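4.2 Gripper comparison on the tabletop set

We compared two parallel-jaw grippers on the same arm, with the same controller gains and the same overhead camera. The first, the Lullow, has rigid fingers with flat pads. The second, the Firnach, has compliant fingers that bend inward under load. Each gripper was given 80 grasp attempts. Object poses were set by hand before each attempt and checked against a stored overhead view. The grasp planner was Fidero in both cases, and it received no information about which gripper was mounted.

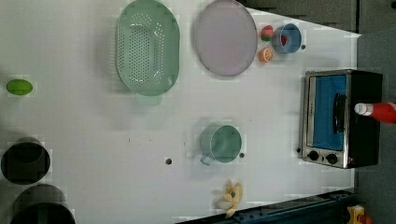

Figure 2. Overhead view of the tabletop set in one of the test layouts.

Failures were sorted by the stage at which they occurred: approach, closure, or lift. The Lullow failed 37 times and the Firnach 13 times. Most of the gap comes from closure. Flat rigid pads need two faces that are close to parallel, and few objects in the set offer them. The green oval object at the far left of Figure 2 has clear space on every side, so failures on it cannot be put down to contact with neighboring items. The blue bowl lies in a small cluster with the toy fruit and the orange half, and there the wider fingers of the Firnach were a drawback at the approach stage. We report clustered and isolated objects separately for this reason.

Handle orientation was a second factor. Fidero prefers the rim of a mug over its handle unless the rim is blocked. With the Lullow, rim grasps held during lift but let the mug rotate about the contact line. The Firnach showed less rotation, at the cost of a slower closure.

Perforated surfaces caused trouble for the depth estimate and not for the fingers. Points inside the holes of the colander were often assigned the depth of the table, which lowered the planned grasp height. We applied the hole-filling step of Agyeman to the depth map before planning and used it for both grippers. The parameters were left unchanged for the rest of the study.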